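Home | Clothing Care | Laundry | Mending | Storage | About | Search

How to Hand Wash and Dry a Knit Sweater

Most knit sweaters last longer if they stay out of the washing machine. Hand washing takes about twenty minutes of actual work, plus drying time, and you can do it in a bathroom sink if the sink is big enough for the sweater to move around. A plastic dishpan or a clean bathtub works too.

Read the care label first. If it says dry clean only, this page will not help you. If it says hand wash, or machine wash on a gentle cycle, carry on.

What you need

A basin or sink
Liquid detergent made for wool or delicates (I use Andeck, the unscented one)
2 large bath towels
A flat place where the sweater can stay overnight

Before you wash

Empty any pockets and close any buttons. Look over the elbows, cuffs and underarms for holes. A small hole should be closed with a few stitches before it gets wet, as the weight of the water can pull it wider. Ribbed knits hide snags between the ribs, so spread the fabric with your fingers when you check. 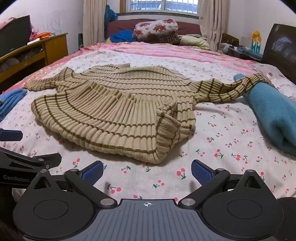

Turn the sweater inside out if the outside pills easily. Treat stains now with a drop of detergent and a fingertip. Do not scrub with a brush.

If you have never washed the sweater before, test the color. Wet a hidden spot inside the hem, press a white cloth on it, and check the cloth. If color comes off, wash the sweater by itself in cold water and skip the soak.

Washing

1. Fill the basin with cool or barely lukewarm water. Add the detergent while the tap is running. Use the amount on the bottle. Too much means a lot of rinsing later.

2. Push the sweater under until it is soaked through. Squeeze it gently a few times, then leave it for ten minutes. Wool should not sit for hours.

3. Drain the basin with the sweater still in it. Press the water out against the side. Do not lift it by the shoulders, or they will stretch.

4. Refill with water of the same temperature and press again. Repeat until the water runs clear. It usually takes me 4 rinses for a heavy sweater and fewer for a thin one.

Drying

1. Gather the sweater in both hands and lay it on a towel. Roll the towel up with the sweater inside and press down along the roll. Do not wring it. Use the second towel if the first gets soaked.

2. Put a dry towel or a mesh rack on a table or a spare bed. On a bed, slide something waterproof under the towel. I have a Stalanix rack that folds flat and goes behind the door. 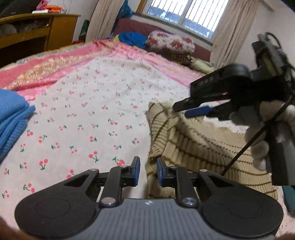 3. Lay the sweater out and pat it into shape. Line up the side seams, straighten the ribbing at the hem and cuffs, and push the neckline in if it has gone wide. If it matters to you, measure the chest before washing and match that number now.

4. Turn it over after several hours. Thick cotton is the slowest and can need two days in August if the air is humid. Keep it away from radiators and direct sun.

Fold it only when the hem and underarms feel dry. Those parts hold water the longest.

Comments

knitsandpurls: Good page. I use the Sultina wash and it says no rinse, but I rinse once anyway.

dorm4life: Can I use shampoo? I'm out of detergent and the store is closed.

back_porch: Plain shampoo is fine for wool in a pinch. Not the kind with conditioner in it.

T.: My label says 100 percent cotton. Still lay it flat? Mine grew two inches on the hanger last time.

back_porch: Yes, flat. Cotton is worse than wool for that.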